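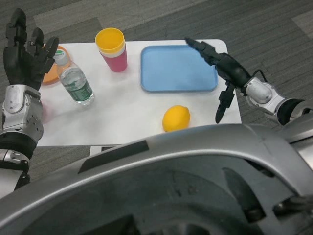
Ticket: right hand lags in teleop, demos getting tossed
Opened by: Nivaldo Cordeiro
Site: Dimley lab, bay with the white table
Opened: January 2026
Priority: high (was medium)
Status: resolved, see bottom

Problem
Right hand trails the operator when recording. Left is fine. Task is lemon onto the blue tray, then the cups. Operator closes thumb and index, robot hand closes late, by then the arm's already lifting and the fingers shut on air. Policy trained on this will learn to grab nothing. Need it sorted before the next Peixoto batch.

Setup
Both arms, black hands, glove input, Tulel recorder. Objects on the table are the usual: lemon at the front, water bottle and orange round thing over by the left hand, pink-red cup with the yellow one nested in it at the back, blue tray to the right of the cups. Same layout for every demo in this batch, don't move the tray.

Tried so far (NC)
- restarted recorder. no change
- restarted glove driver. Better for a couple of grasps then the same
- recalibrated right glove, flat hand, fist, pinch. No change
- swapped operators in case it was me. Not me
- dropped camera stream to half rate. No change, put it back

Log from last bad demo, times are from the recorder:
glove R pinch closed, command sent
hand R ack, position unchanged
hand R ack, position unchanged
arm R lift started
hand R position moving
hand R closed, no contact
demo flagged: empty grasp

Comment, Gijs Dierckx
Acks coming back but hand not moving means the command gets there and sits. Is the smoothing filter on for right only? Someone was playing with the Hirico profile. Check both sides have the same profile name, the tool doesn't warn you if they differ. Also how many demos affected, need to know what to pull.

Comment, Nivaldo Cordeiro
Profile names match. Opened the files though and they're not the same inside. Right has filter window 40, left has 5. So somebody saved over the right one and kept the name. Can't tell when from the file, copying to the new drive reset the dates.

Changed right to 5. Restarted. Pinch is close to instant now on free air. Haven't tried on objects yet, need someone on the stop button.

Comment, Gijs Dierckx
Good. Before you record anything: watch the thumb. With the window that short the right one can jitter if the glove sensor is noisy, and the cable over that wrist doesn't love being shaken. If it jitters clean the glove contacts first, don't go putting the filter back up.

Comment, Nivaldo Cordeiro
Slight jitter on the thumb when the hand's meant to be still. Cleaned contacts, mostly gone. Ran practise grasps with no recording:
- lemon, OK
- lemon again, approached from the side, OK
- cups, OK but slow down near the rim or the inner one comes up by itself
- bottle with left hand, OK, wasn't broken to begin with

Then recorded a short set of lemon to tray. No empty grasps flagged. One thrown out, operator error (me, let go over the lip of the tray and it rolled back off).

Re: which demos to pull. Checked the recorder, profile contents get stored with each session so can filter on window value instead of file date. 3,764 demos in the set overall. Everything with the 40 window on the right is now tagged HOLD. Not deleted. Left-hand-only ones from those sessions are probably usable, your call.

Comment, Gijs Dierckx
Keep the left only ones. Drop the tag on those, leave the rest on hold, I'll look at whether we can shift the right hand track back in time to line up. Not hopeful, the operators would have been compensating by the end and waiting for it. You'd be teaching it to pause.

Comment, Nivaldo Cordeiro
Yeah we were definitely waiting for it. You get used to it without noticing. Tags updated.

Fix
Right hand filter window back to 5 to match left. Glove contacts cleaned.

Follow up
- recorder to compare profile contents L/R at session start and refuse if different (GD)
- profiles read only on the lab machine (NC, done)
- re-record the lemon and cup demos on hold, booked thru to March
- spare right glove, ordered, no date yet

Closing. Reopen if the lag comes back, attach the log pls, not just "its slow again"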